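Odgate仿真示教采集套件试用评测报告

评测单位:Marinho机器人教学实验中心
执笔:Solange Sales
复核:Edivaldo Trindade、Kátia Seixas
2019年4月29日

一、评测背景

本中心自去年九月起筹建双臂操作示教数据库,用于家居场景下的模仿学习研究。实体平台的采集工作受场地、设备折旧及人员排班限制,进度长期落后于计划。经教学委员会同意,中心决定引入一套仿真环境下的示教采集工具,作为实体采集的补充。候选产品共两种,一为Vonero公司的Odgate套件,一为中心此前使用的Suseline采集程序。本报告仅就Odgate套件的试用情况作出评述,Suseline的使用经验在必要处作为对照。

试用期为21天,由Thaís Prado负责操作员培训,Lucimara Aguiar负责数据入库与抽检。参加试用的操作员共11名,其中半数以上此前没有遥操作经验。试用期内提交示教3000条,经抽检与复核,882条因不符合入库标准被退回,其余进入数据库。

二、套件组成与安装

Odgate套件包括仿真场景包、双手遥操作客户端、任务脚本编辑器和轨迹检查工具四个部分。安装过程依照随附手册进行,未遇到重大障碍。手册的中文译本质量尚可,但术语前后不统一,同一参数在不同章节中有“夹持开度”“爪距”两种译法,初次使用者须自行对照。建议厂商在下一版中予以订正。

客户端对显卡的要求高于宣传材料所列。中心原有工作站中,较旧的一批在载入大型场景时刷新迟滞明显,操作员难以连续作业,后改用新购设备方告解决。有意采购的单位应将硬件更新费用一并列入预算。

授权方式为按工位计费,每个工位可登录多名操作员,但不得同时在线。这一规定对轮班制单位较为友好,对需要集中授课的院系则不够灵活。

三、场景与视角

本次试用主要使用场景包中的客厅类场景。室内配有电视、电视柜、白色桌子、盆栽及若干小件陈设,物件之间留有通行空间,双臂可以从多个方向接近目标。模型以简化几何体为主,表面着色平整,精细程度一般。就抓取与移动类任务而言,这一精细程度可以满足要求;若研究涉及材质识别,则应另行考虑。

客户端默认采用机身视角,操作员可以同时看到双臂末端与机身上部。
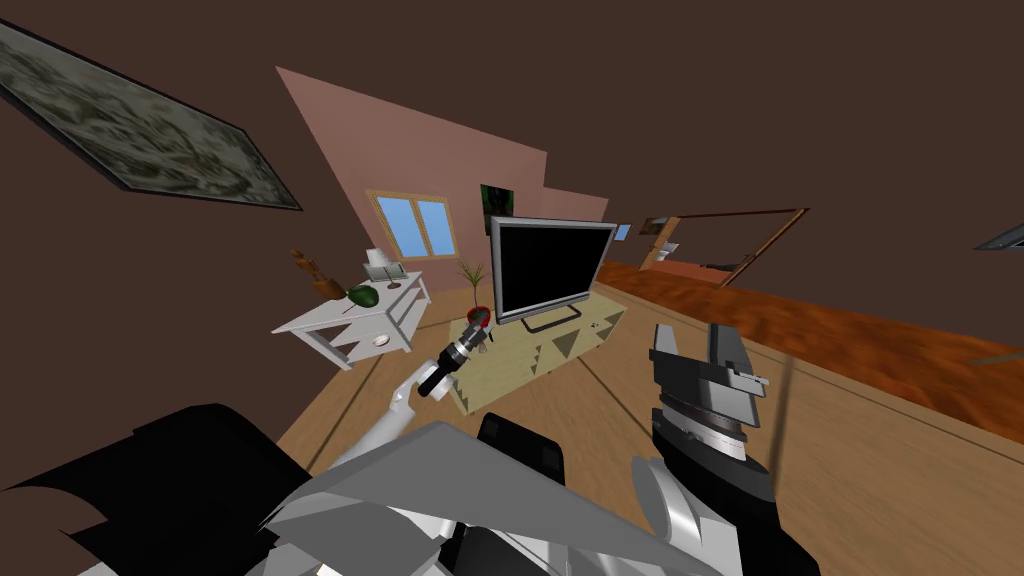 图1 客厅场景机身视角,左侧夹爪指向红色花盆

机身视角的优点在于操作员所见与学习系统的输入一致,避免了“人看得见、模型看不见”的信息差。使用Suseline时,操作员习惯借助俯视窗口完成对准,所得轨迹在训练中表现不稳,原因即在于此。Odgate允许管理员锁定辅助视窗,中心在试用第一周后即启用该项设置。

另一方面,该视角存在明显倾斜,墙面与家具的竖直边线在画面中多呈斜向。多名操作员反映,初期对距离和方位的判断因此受到影响,伸臂时容易偏向一侧。Thaís Prado在培训记录中写明,操作员一般需要完成数次完整练习方能适应。厂商提供了视角校平选项,但校平后的画面与记录画面不再一致,中心未予采用。

四、示教记录功能

一条示教由场景初始状态、双臂关节轨迹、夹爪开合量、机身画面及任务文字说明组成,五项内容按统一时钟对齐。抽检中未发现时钟错位,这一点优于Suseline。后者在长时间录制后,画面与关节数据之间会出现逐渐累积的偏差,须由人工修正。

任务说明由脚本编辑器生成,操作员在开始前须确认文字内容,结束后须选择“完成”“部分完成”或“放弃”。此项设计值得肯定。过去由操作员自由填写备注,措辞各异,入库时难以归并。不过,“部分完成”的含义在软件中没有进一步界定。有的操作员将夹爪触及目标而未夹稳视为部分完成,有的则选择放弃。中心为此另行拟定了细则,规定凡目标物离开原支承面者方可标为部分完成。

在场景初始状态方面,编辑器支持对物件位置作小幅随机调整,也支持增减陈设。随机调整的范围可以逐件设定,但缺少成组约束。例如花盆与其下方支承物应当一同移动,若只勾选其中一件,系统不会给出提示,所得初始状态可能不合常理。被退回的示教中,有一部分即源于此类设置疏漏,责任不在操作员。
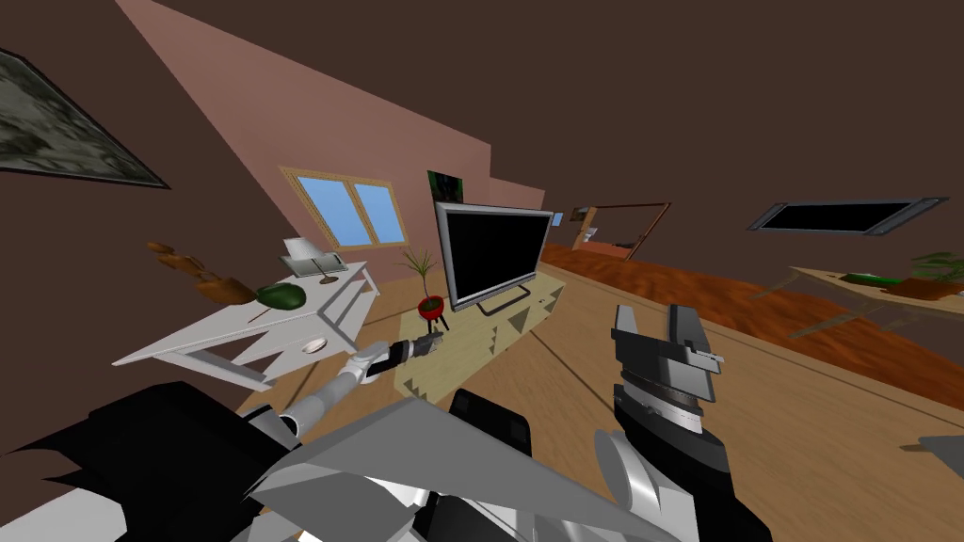 双臂协同任务的记录质量总体良好。客户端分别保存左右两臂的指令与实际位置,研究人员可据此分析操作员的犹豫、回撤与修正动作。对于学习系统而言,这类修正动作具有独立价值,中心不主张在入库前一律剪除。轨迹检查工具默认将停顿较长的片段标为异常,采用者宜视研究目的调整该阈值,不应直接沿用出厂设置。

夹爪的接触模拟是本套件较为薄弱的环节。夹持细长或边缘较薄的物件时,接触点偶有跳动,表现为物件在爪间突然转向。Lucimara Aguiar对退回样本作了归类,接触跳动与初始状态设置不当是最常见的两项原因。厂商技术人员答复称,缩短仿真步长可以缓解此问题,经试验确有改善,但客户端的流畅程度随之下降。

五、操作员体验

套件的手柄重量适中,腕部姿态映射自然,初学者上手较快。按键布局方面,夹爪开合与记录启停两键相邻,误触时有发生,误触后当条示教即告中断,须重新录制。客户端目前不支持更改键位,这是操作员意见最为集中的一处。

连续作业的疲劳问题亦应重视。中心规定每名操作员单次作业后须离席休息,并安排两人轮换。实行轮换后,退回比例较试用初期有所下降。Edivaldo Trindade在复核时指出,这一变化同时受到操作员熟练程度提高的影响,不宜全部归功于轮换制度,本报告采纳其意见。

六、数据导出与兼容性

导出格式为厂商自有格式与通用分层格式两种。后者可直接读入中心现有训练流程,字段命名清晰,随附的读取示例运行正常。批量导出时若中途断网,任务须从头开始,没有续传功能。中心的处理办法是按任务类别分批导出,每批完成后立即核对条目。

旧有Suseline数据可经转换程序导入,但文字说明一栏会丢失换行,须事后整理。两种来源的数据混合训练前,应统一夹爪开合量的量程,Odgate记录的是归一化数值,Suseline记录的是实际指距。

七、评定意见

经复核人员讨论,中心对Odgate套件的评定等级为“良”。该套件在时间同步、视角一致性和任务说明规范化方面达到入库要求,适合已具备一定遥操作基础、需要持续积累家居类示教的单位采用。接触模拟、键位设置与断点续传三项,已以书面形式向Vonero公司提出改进要求。

Kátia Seixas对评定等级持保留意见,认为在接触跳动问题得到解决之前,套件不宜用于精细装配类任务的数据采集。中心现阶段的采集计划不包含此类任务,其意见随本报告一并存档。

中心将续订现有工位的授权,暂不增加工位数量。操作员培训讲义及部分完成判定细则可向Thaís Prado索取,退回样本分类表由Lucimara Aguiar保管,校内各课题组凭项目编号查阅。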